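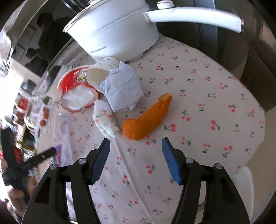 Siiri Raudsepp wrote in to ask whether a cherry-print cloth like mine can really take noodle broth week after week, or whether she should give up and buy vinyl like her sister did. Get the cotton, Siiri! I've had the Drelto Cherry tablecloth on my own table since April and I eat at that table every single day (and not neatly).

By Carleen Pomare
9/27/22

So, the cloth. White background, little red cherries, green stems. We sell it in two sizes, the small one for a kitchen table that seats four and the long one that hangs down nicely at the ends. The small is $26 and the long is $35. Both are plain woven cotton with a stitched hem, and the print stays put - I've washed mine nearly 40 times and the red is still red.

I'll be straight with you about stains. Orange juice comes out with cold water if you get to it the same evening. Chili oil from a cup of instant noodles is harder. I rub in a bit of dish soap, leave it while I clear up the cups and peels and tissues, and then put it through a warm wash. Tea I've had mixed luck with. There's a faint ring near one corner of mine that I've decided to live with.

Lots of you have a little electric pot that lives on the table, and Halina Nowakowski wanted to know if she could stand hers right on the cloth. Please put a trivet or a folded towel under it! The cotton is on the thin side and it won't protect a wood table from heat. We carry a round cork mat from Deline that fits under most one-person pots.

It does wrinkle. I shake it out, hang it over a door while it's damp and skip the iron, but if you like sharp creases, use a medium setting on the back. No bleach, and keep the dryer on low, as the first batch shrank a bit on high heat (sorry, Gerasimos).

The long size is back in the Wanbridge shop now, and the small one should be on the shelf by the weekend. Napkins to match are sold in pairs.

Last updated 3 days ago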